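### 7.4 Arm stops during a bin pick (fault 723)

Fault 723 means the Drinditz controller has measured more side load on the gripper than its limit allows. The usual cause is a finger touching the bin wall or a wedged item.

**Caution:** Stay out of the cell until step 2 is complete. The arm can hold stored force after a stop.

1. Press the emergency stop.
2. Turn the cell isolator off and lock it.
3. Check that the cable loop at the wrist moves freely and hasn't snagged.

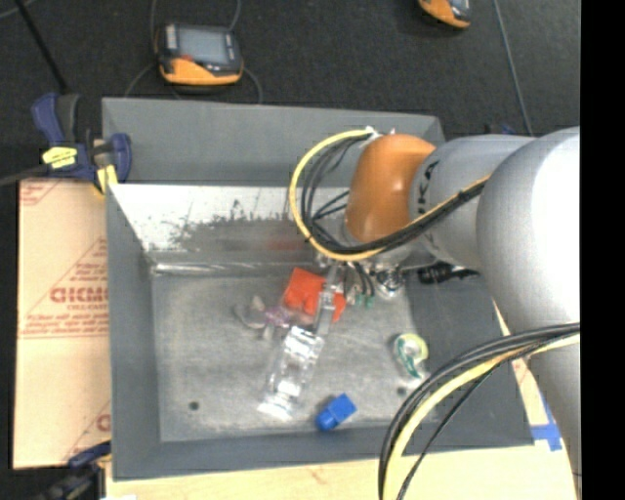
*Figure 12 – Gripper lowered into the grey bin, with cable loop at the wrist*

4. Take out any item near the finger by hand. Don't pull on the finger itself.
5. Check the bin clamps and tighten any that are loose. A bin that has shifted needs recalibrating (section 5.2).
6. Restore power, clear the fault and jog the arm straight up at low speed.

**Note:** The log keeps up to 2,000 events. Save it before you restart the program.

If the fault comes back 3 times in a shift, leave the cell locked off and call Istovley service.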